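4/9/19

I resealed the kitchen counters last weekend and kept notes, mostly so that I don't repeat the same mistakes next time. The stone is a dark gray-brown marble with thin pale veins. It was already in the house when we bought it, and the previous owner, Howard Hulme, left a folder with a single receipt from Bozkurt, the yard that cut it. The receipt gives the slab thickness and the price of delivery. It doesn't say whether the stone was ever sealed.

## Why marble needs it

Marble is mostly calcium carbonate. Two separate things go wrong with it, and they get mixed up all the time.

Staining is absorption. Oil, coffee, or wine gets into the pores and stays there. A penetrating sealer slows this down by lining the pores with something that repels water and oil.

Etching is a chemical reaction. Acid dissolves a little of the surface and leaves a dull spot. A penetrating sealer does very little about this. If you cut lemons directly on polished marble, you will get dull spots whether you sealed it or not.

Most of the complaints I read about sealers are from people who bought one to stop etching.

## Testing first

Put a teaspoon of water on the stone and wait. If the spot underneath has darkened when you wipe it off, the stone is taking water in. I tested by the sink, by the stove, and at the far end where we only keep the mail. The sink spot darkened in 7 minutes. The stove spot took 18. The mail end didn't change at all in the time I was willing to stand there.

Dark stone makes this harder to read than white stone does. A flashlight held low to the surface helps. So does marking the edge of the drop with painter's tape, which I only thought of on the second test.

## Cleaning

Sealer over grease locks the grease in. I washed everything twice with a pH-neutral stone soap, rinsed with plain water, and left it overnight. For the area by the stove I used acetone on a white cloth after that. White matters, as dye from a colored cloth can transfer.

An old oil stain by the stove needed a poultice first: baking soda and acetone mixed to a paste, covered with plastic wrap, taped down, and left for a day. It lightened the stain by maybe half. A second round did nothing further that I could see, so I stopped there.

## Choosing a sealer

I compared two. Firkari is water-based, has very little smell, and wants two coats. Hosov is solvent-based, wants one, and fills the house with fumes. My neighbor Nazmiye Yaman has used Hosov on her bathroom floor for years and lent me the rest of her can for a test on an offcut. On my offcut the two performed the same against water. Hosov was slightly better against olive oil. I went with Firkari anyway, as the kitchen window only opens a hand's width.

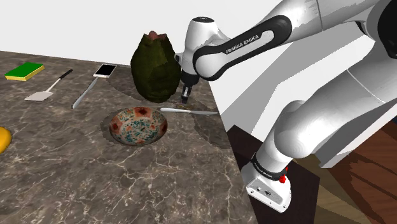
## Applying it

1. Work in sections no wider than you can reach. The label gives a dwell time of 11 minutes, and it is easy to run over on a big section.
2. Spread a thin, even film with a lint-free pad. Keep it off the walls and the sink.
3. If the stone soaks it all up before the time is over, add a little more to the dry patches.
4. Wipe off everything left on the surface. Then buff with a second dry cloth.
5. Wait two hours and repeat.

Step 4 is where I went wrong. I left a film near the sink and it cured to a streaky haze. The fix is to wet the haze with fresh sealer, let it soften for a minute, and buff hard right away. It took three passes and most of a pack of cloths.

## Results so far

The water test by the sink now shows no darkening after an hour. I haven't retested with oil, and the label says to wait three days before trying. I'll run the water test again in May and write the numbers down in Howard's folder, under the receipt.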